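Table & dish helpers wanted, Purkel lunch room

Somlow is looking for 3 people to help with the plates at our Purkel lunch room. Clearing, sorting, stacking, putting back. Start 26th June. Short shifts, late morning into afternoon, paid at the end of each week.

What you'd be doing — clear tables after the little kids eat, then after the grown-ups. Scrape, sort, basket, carry to the wash area. Dry and shelve. Wipe down. Repeat. We get around 900 plates through in a busy week so you do need to keep moving, but no one's going to shout at you.

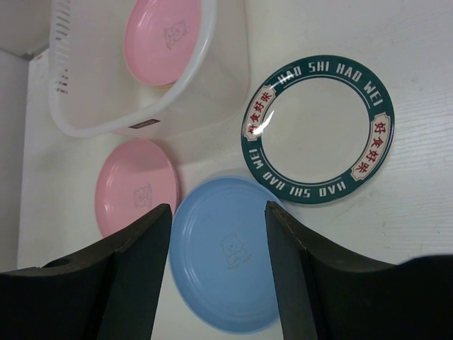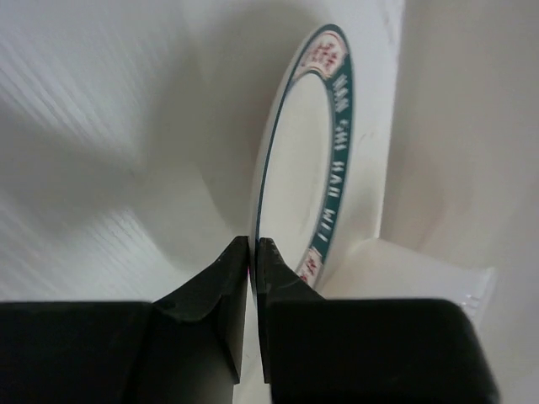 Experience is nice, not required. Most of our helpers never worked in a kitchen before and picked it up in a shift or two. What matters more is that you look at what's in your hand before you put it down. The plastic plates with the bear on them, pink and blue, go back to the kids' shelf, and the white ones with the dark band and the lettering go to the grown-ups' side. Please dont mix them in one stack, the ceramic ones are heavier and they chip. Plastic in the basket, ceramic carried by hand. Thats most of the training right there.

You need: to be 19 or over, OK standing for a full shift, OK with hot water and noise. Closed shoes. Long hair tied back. Apron we give you.

Nice to have — some Mandarin, a food handler card (if you don't have one we pay for the class), own way of getting home.

We give you: lunch every shift, same food as everybody. Locker. Paid breaks. If you did the May trial with us at the Eide room, say so and you can skip the interveiw.

To apply, come by with a resume or just a note with your name, phone number and which days you can do. Ask for Muireann Rafferty, room 518, upstairs from the lunch room. Mornings best. No calls during lunch please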